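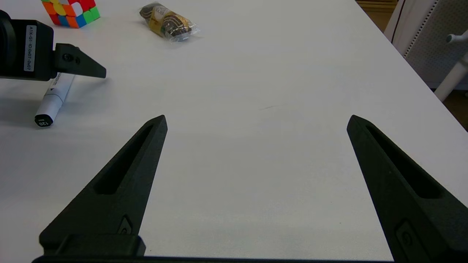

Reseña: rotulador blanco Vidmar, después de unos meses de uso

Llevaba tiempo queriendo escribir sobre este rotulador, porque en casa lo usamos casi a diario y porque varias lectoras me lo habéis preguntado desde que lo mencioné de pasada en diciembre. Lo compré en la tienda online de Zelent, en un paquete de 6, y me costó 14 euros con el envío incluido. No es el más barato del mercado, lo sé, pero venía de pelearme con unos Flutik que se secaban en cuanto te dabas la vuelta y estaba dispuesta a gastar un poquito más.

Lo primero que me gustó fue el cuerpo, blanco y sencillo, que se agarra bien incluso cuando llevas un buen rato escribiendo (yo tengo las manos pequeñas y los rotuladores gordos me cansan muchísimo). El trazo sale parejo desde el principio y la tinta no huele apenas, cosa que agradecí en invierno, con las ventanas cerradas y toda la mesa llena de etiquetas para los botes de la despensa.

Lo que menos me convence es el capuchón. Cierra con un clic muy flojito y más de una vez he creído que estaba puesto y no lo estaba – a mi hermana le pasó lo mismo y se le estropeó uno entero. También os aviso de que sobre una mesa blanca se pierde con una facilidad tremenda, y si la mesa tiene la más mínima inclinación, rueda. Un clip en el lateral no le vendría nada mal.

De duración voy contenta. Con el primero rotulé unos 30 botes, las cajas de la mudanza de mi sobrino a Bitville y medio calendario de la cocina, y todavía escribe, aunque ya algo más clarito. La punta se ha abierto un poco por apretar demasiado, culpa mía.

Le pongo un 7 sobre 10. Si mejoran el capuchón le subo la nota encantada, y mientras tanto ya he pedido otro paquete.

Soledad Blackwood
23/09/2018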